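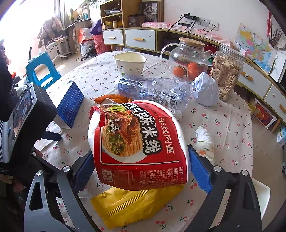

How noodles are made

Do you like noodles? Children in many countries eat them, and people have been making them for a very long time. In China, some old noodles were once found under a bowl that was buried in the ground. They were older than 2000 years, much older!

What is a noodle?
A noodle is a long piece of dough. Dough is flour mixed with water. Sometimes there is also egg or salt in it. The flour can come from wheat, from rice, from buckwheat or even from beans. Each flour gives another taste and another colour.

Wheat noodles
Wheat has something special inside, and its name is gluten. When you mix wheat flour with water and press it with your hands, the gluten makes the dough stretchy, a little like a rubber band. This is why a good cook can pull wheat dough into very long strings. The cook holds the two ends, pulls, folds the dough in the middle and pulls again. One string becomes two, two become four, four become eight. After only ten folds there are more than one thousand strings!

Rice noodles
Rice has no gluten, so rice dough breaks if you try to pull it. People had to find a different way. The rice is first put in water until it is soft. Then it is ground into a smooth paste. For round noodles, the paste is partly cooked and pushed through a plate with many small holes. You can do the same thing with play dough and a toy press. For flat noodles, the paste is spread very thin and steamed, and afterwards it is cut into ribbons. Cooked rice noodles are white and a bit slippery, so it is not easy to catch them with chopsticks.

Why do dry noodles keep so long?
Very small living things, such as mould and bacteria, can spoil our food. They need water to grow. In a dry noodle there is almost no water, so they cannot grow there. If you keep the packet closed and in a dry place, the noodles stay good for many months.

And instant noodles?
Many instant noodles are cooked in the factory before they are dried. Some are dried with hot air and some are fried in oil – the oil pushes the water out very quickly. Small holes stay in the noodle where the water was. When you add hot water at home, it goes into these holes and the noodle becomes soft again in a few minutes. Please ask an adult to pour the hot water for you.

Try it yourself
Take one dry rice noodle and put it in a glass of cold water. Take another one and ask an adult to put it in a glass of warm water. Touch them every five minutes with a spoon. Which one bends first? Write down the time for both.

New words
Dough: flour and water mixed together
Grind: to break something into very small pieces
Steam: to cook food over boiling water
Ribbon: a long, flat and thin piece

Milent Children's Pages, Jun 26, 2020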